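Skustholm Teleoperation Gallery: Folding by Remote Control

Page maintained by Tiruwork Dinsa. Last revised 7th November.

Skustholm is a two-armed bench cell used at Prandbridge for collecting folding demonstrations. An operator moves a pair of hand-held leader arms, and the arms in the cell follow joint for joint. Every session is stored as joint positions, gripper openings and video, and the recordings are later used to train a folding policy. The gallery covers the garment task only. Notes on the bottle and cutlery tasks are kept on the Dunell pages.

Terms used in the notes: a demonstration is one complete fold, from first grasp to final release. A take is any recording, whether or not it is kept. The garment set currently stands at 203 kept demonstrations, recorded by 7 operators.

1. Lengthwise fold
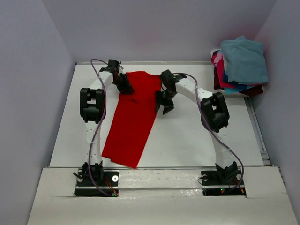
Grasp timing is the hardest part of the task to teach by remote control. The operator has no sense of touch through the leader arms and must judge contact by eye, so new operators tend to close the gripper too early or press down into the table. The usual instruction is to commit one hand at a time. With the red garment in its long, narrow state, the left gripper has the fabric pinched at the upper left while the right one stays open beside the top edge. Holding the second gripper open and still gives the recording a clear separation between the two grasps, and the policy learns the order more reliably from takes made like this. Both wrists should be kept high enough for the elbows to stay outboard. If the elbows drift towards the centre, the leader arms reach their stops before the followers do and the take has to be abandoned.

Operators are asked to keep to the following during recording:

Start from the rest pose and return to it.
Do not pause for more than a moment with a gripper half closed.
If a grasp is missed, try it again in the same take. Recovered misses are kept and labelled.
If the cloth leaves the work area, stop the take.

The third point was changed in February. Before that, any take with a missed grasp was deleted, and the trained policy had no idea what to do when it closed on nothing. It would carry on through the fold with empty fingers. Adding 11 takes with recoveries to the set was enough to change this behaviour, although the second attempt is still slower than an operator's.

2. Red knit, wrinkled
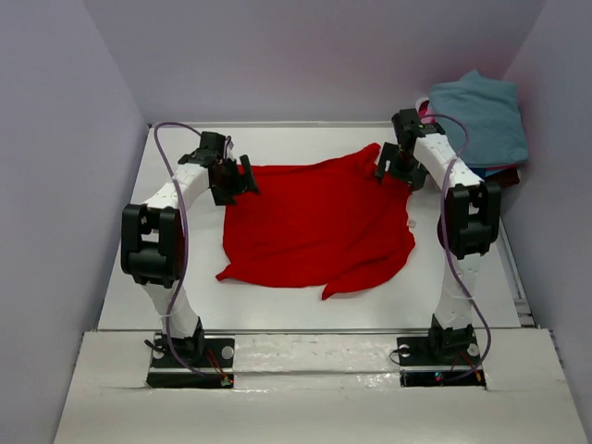 Can the same folding motion be shown once and replayed?

Replay works only if the cloth starts in the same shape and position every time, and cloth seldom does. A stored trajectory has no means of adjusting to a sleeve or hem that has moved by a few centimetres. For this reason the demonstrations are varied on purpose, and the policy is trained to choose its motion from the camera view.

Guiding the arms by hand was tried first. The operator held each follower arm near the wrist and moved it through the fold with the motors slack. The method needs no leader arms and gives a good feel for contact, but it puts the operator's hands and sleeves in the video, and one person cannot easily manage both grippers. It is still used for setting rest poses and for checking reach after a motor has been changed.

Recordings are made at the normal working speed of the operator. Slowed demonstrations looked tidier on playback but produced a policy that hesitated before each grasp. The present limit for a single fold is 70 seconds, after which the recorder closes the file.

Labelling is done in Tamiru, our in-house viewer. Each take is marked with the start state, the hand that grasps first, any missed grasps and the final state. Corners that end up out of line are noted but are not grounds for rejection. A take is rejected if the garment was released early, if the arms touched each other, or if one of the video streams has dropped frames.

Corrections to the labels should be sent to Tiruwork Dinsa with the take number and the name of the operator.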